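Play Food

From the Judham Household Wiki, toys and pastimes section. Article by Orla Buckley, last touched 26 May 2022.

Play food is toy food: fruit, vegetables, bread, eggs, the odd fried fish, made for pretending to cook and eat. Most of it is plastic, wood or felt. It usually travels with cups, plates and pots, and I'm covering those as well, because I have never met a child who kept the two apart (or a grown-up who managed it for longer than an afternoon). The wiki's style guide says first person is fine as long as I sign my name, so you're getting me!

Names

Around Judham most people say play food. My neighbor Zdenka Vukadinović says "toy groceries," and in Dredport I've heard "shop food," which goes back to the pretend stores kids set up on porch steps. Anything made to hold or serve the food gets called play dishes, even when it's a real cup that wandered out of the cupboard.

Materials

Hard plastic is the one you'll see most. It wipes clean and keeps its color, but thin pieces dent and the seams can split if somebody stands on a pear. Wood lasts for ages and hurts more when it lands on your foot. Felt is lovely — quiet, light, easy to sew at home — and it soaks up juice like you wouldn't believe. Ankica Milošević sewed a full felt breakfast for the Radonjić playroom one February, 13 pieces, and the toast is still going strong. The egg got washed hot and is now a much smaller egg.

Common foods

Fruit wins by a mile. Strawberries, bananas, apples and oranges have shapes and colors you can read from across a room, so they turn up in nearly every mixed bin. The smaller the piece, the harder it is to name. A little round red thing might be a cherry tomato one day and a berry the next, and both answers are correct if you're four. Banana bunches are a favorite of mine since they never sit flat.

Dishes and cookware

Colanders are the sleeper hit. You can wash fruit in one, carry things in it, or wear it. Oval ones with a tab at each end are easy for two kids to hold together, or to fight over. Cups get more use than plates, and pots get filled with whatever is closest. Pastels have been popular for a while now, mint green above all, and I like how they look next to the louder colors of the fruit.

A mixed spread with a mint colander, a round plate, fruit and a toaster oven: 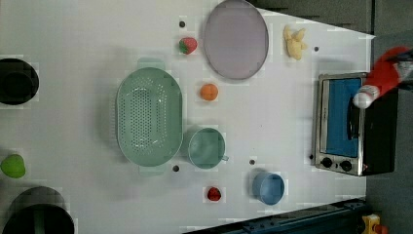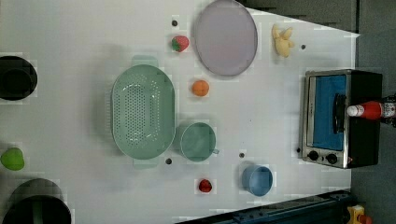
Sorting and storage

There are two schools. Guido Greco sorts by kind, fruit with fruit and cups with cups. I sort by size, big pieces at the bottom of the bin, and I'll admit his way is faster when you're hunting for one particular apple. The toy library in Mernis lends sets of 60 pieces and asks for them back in the same bags.

Keep the tiny pieces away from babies and toddlers who still put everything in their mouths. Keep all of it out of working ovens, too. Ruby-Lee Baxter once preheated hers with a plastic lemon inside, and she had the windows open until bedtime.

See also

Tea sets
Pretend stores
Felt, sewing with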